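Two-arm folding cell: left gripper drops the shirt after the second fold
Asked by Sânziana Roman, November 7, 2023
Viewed 341 times

I look after a small two-arm cell at Windeo that folds T-shirts on a black cloth. It folds them the way my brother does, but it used to at least hold on to them. For the last 3 shifts the left gripper pinches a hem, lifts, and lets go halfway up. The right one is fine. Same controller settings on both, same firmware, and I have restarted everything that has a switch, plus one thing that didn't.

The cloth is clamped at the edges. I've wiped the fingertips and tightened the tip screws. Pictures from both wrists and one of the whole table, in case the answer is obvious to somebody:

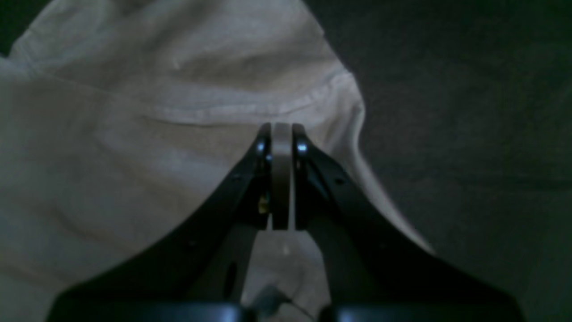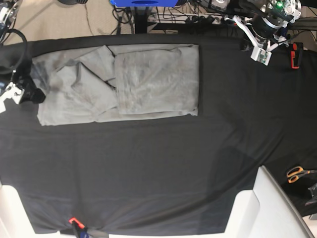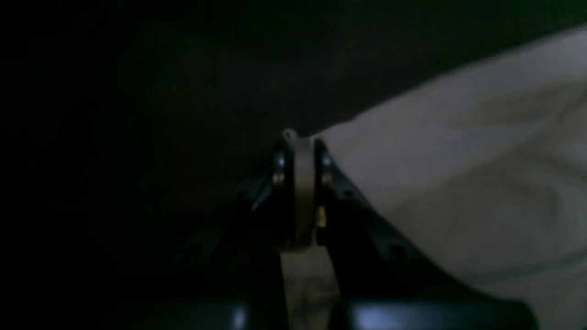

What I'd like to know is whether to re-zero the gripper first or go straight to new pads. The pads came from Hsueh and I have one spare set, so I'd prefer not to waste them on a hunch.

Answer from Peadar Ó Flaithearta (accepted)

Re-zero first, it's free. Power down the arm, open the fingers by hand, look for lint down at the base, then bring it up and run the close-to-zero routine with nothing between the tips. Do it 3 times. If the closed position wanders between runs, your finger linkage has play in it and new pads will just slip in a fresher way.

If it repeats nicely, swap the pads from right to left and run 10 shirts. Fault moves with the pads — buy pads. Fault stays on the left — look at the motor current while it's closing and compare with the right. Ours at Drenville was a horn screw that had backed out. I found it after replacing everything else, in order of price.

Also check the wrist cable has slack with the arm at full reach. Ours tugged a connector loose every so often and I blamed the cotton.

Answer from Jocelyn Sarmiento

What he said, but write down the zero value before you overwrite it. Ask me how I know.

Answer from Cheng-en Kwan

have you tried thicker shirts

Comment from Sânziana Roman

Horn screw. Left gripper, quarter turn loose. Threadlocker is on, the pads stay in the drawer, and the folds are still ugly, but that's a different question.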